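Aaliyah Turcotte
Robot upkeep at Wondbridge, Itdale

Spent this morning on the two-arm cell. Writing up what I do to it, as two people asked after my last thread.

Power off first, then wipe both grippers with a dry cloth. Crumbs and dust get in at the base of the fingers and you feel it as a rough spot when you close them by hand.

Then the finger screws. We check them every 1,000 cycles. Today 4 needed a nip up, all on the same gripper. I put a paint mark across each one so I can see next time if it has crept.
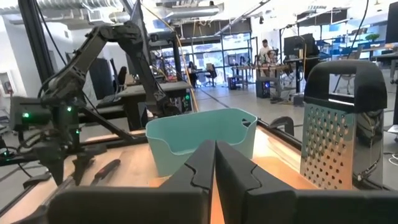

After that, cables. I move each joint slowly through its full travel and watch the loops. If one pulls tight before the joint stops, it gets more slack and a new tie.

Wrist camera next. Lens cloth, no spray. Check the mount for play, then run the Hsiao calibration routine. It takes 20 minutes and you can't lean on the table while it runs.

Last job is a slow test: close on the rim of a bin, lift, put down, open. I do it 9 times per arm and listen. A click on closing usually means a finger is sitting slightly off square.

Spare finger pads are on order from Pledthorpe. The old set goes back in the drawer until they come.

Log filled in, 2023-10-21. Next full check is in April unless the screws move before then.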